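Household & Kitchen > Cups, Plates, Storage

Plastic cups for the kids: keep, toss, or switch to something that stacks?

trirberg_mom
ok quick one before pickup. we have WAY too many plastic cups. cleaning out the low cabinet this week and I pulled out so many lids with no cup, cups with no lid, a sippy thing that hasnt fit anything since the oldest was in diapers. 4 kids in the house most afternoons (2 mine, 2 my sister's). want to get down to one cup per kid, own color, done. has anyone made this work?? or do they just fight over the blue one

pantrygoblin
They fight over the blue one.

ozzie_k
did this last June. one color each, name on the bottom in paint marker. paint marker came off in the dishwasher after maybe two weeks but by then they knew whose was whose. cut our dishes by a ton

trirberg_mom
what brand ozzie? I was looking at the Istus ones, the tall kind

ozzie_k
Istus yeah. the short ones tip less tho

Siliņa
Disagree about short. Short ones are wider, small hands cant get around them. Mine do better with a taller one that gets narrower at the bottom. Fill it halfway, problem solved

ozzie_k
half full tall cup still goes over when an elbow hits it. ask my rug

Siliņa
Half full anything goes over when an elbow hits it.

mockus_z
Been through this, long post sorry, typing on break. Žydrūnas here for those who know me from the canning board. We had the same cabinet you have. Took everything out, put it on the floor, kids picked one each and the rest went in a box in the garage. Told them if nobody asks for the box in a month it goes. Nobody asked. Well my wife asked, once, for the lemonade pitcher, which should not have been in there anyway.

Second thing. Get them off the shelf. If the cups live in a cabinet the kids open the cabinet and take a new one every time, doesnt matter how many rules you have. Ours stand out on a table against the wall where everybody can reach. Water jug goes next to them at lunch, then back in the fridge. 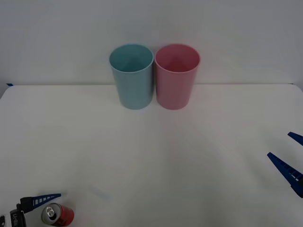 Color is the whole system imo. Dont bother with names or stickers or any of that, a three year old cant read it and stickers go gummy in the wash. Pick colors nobody can mix up across the room. Light blue and pink like those two work fine, side by side at the back of the table, and keep them pushed back near the wall like that so an elbow has a way to go before it gets there. Standing open side up also means you see right away if somebody left milk in the bottom. Oh and wash them at night, not after every drink, thats where I saved the most time. Rinse in between is plenty for water.

pantrygoblin
open side up collects dust. I store mine upside down on a towel

mockus_z
they get used all day, no dust has time to land

pantrygoblin
you have never seen my house

tall_order
upside down on a towel = damp towel = smell. use a rack

pantrygoblin
I change the towel?? every day?

tall_order
ok but most people dont

trirberg_mom
Žydrūnas the month in the garage thing is smart, stealing that. what did you do about friends coming over. thats half my problem, neighbor kids come thru the back door and every one of them gets a fresh cup

mockus_z
guest cups are a seperate stack, up high, all the same color. they ask, they get one. goes in the sink when they leave

ozzie_k
we use paper for guests

Siliņa
Paper adds up fast if you have neighbor kids every day. I did the count one summer, 452 paper cups, that is a lot of trash for some apple juice. Bought a sleeve of cheap white plastic after that and never looked back

ozzie_k
you COUNTED them

Siliņa
I counted the empty sleeves. It is not hard.

gran_of_six
Don't see why plastic at all. Mine drank from small glasses from age two. Broke a few. They learn. Plastic holds the taste of whatever was in it, I can always tell when there's been tomato juice

trirberg_mom
I have tile floors gran, no way

gran_of_six
Steel then. Steel cups, you can throw them down the stairs.

tall_order
steel is loud on tile. so loud. also no microwave for cocoa

Siliņa
You should not be putting the plastic ones in the microwave either unless it says so on the bottom.

tall_order
mine says so on the bottom

mockus_z
agree w gran on the taste thing a little. baking soda and warm water, leave overnight, helps most of it. tomato stain not so much

trirberg_mom
ok so whats the verdict on tall vs short, I have to order tonight, theres a sale til midnight on Ziveo and the tall ones are almost 70 cents off each which isnt nothing when I need spares

ozzie_k
short

Siliņa
Tall.

pantrygoblin
whatever comes in blue, and buy all of them in blue

gran_of_six
Glass.

mockus_z
tall if they taper, short if your youngest is under two. check that they nest before you buy spares, some look like they will and then they jam together and you need hot water and bad words to get them apart. dish soap on the seam helps. dont twist hard, a thin one will split down the side

tall_order
ice in the inside one, warm water on the outside one. works every time

mockus_z
yes that too

trirberg_mom
ordered tall. four colors. blue green pink yellow. plus the white for guests up on the fridge. cabinet is empty for now, wiped it out, found a raisin that I think predates the house

ozzie_k
who got blue

trirberg_mom
drew straws. my nephew. there were tears, moving on

Siliņa
Report back in a month please. I want to know about the tipping.

trirberg_mom
will do. box is taped shut and in the garage already

pantrygoblin
is the lemonade pitcher in it

trirberg_mom
...brb

ozzie_k
side question since this is up, anybody have luck getting marker off the bottom of these all the way? theres a ghost of a name on mine and we want to pass them on to a cousin

tall_order
rubbing alcohol on a cotton ball. try a small spot first, it made one of mine cloudy

gran_of_six
Leave it. Cousin won't mind.

ozzie_k
cousin is very particular lol. will try the alcohol tonight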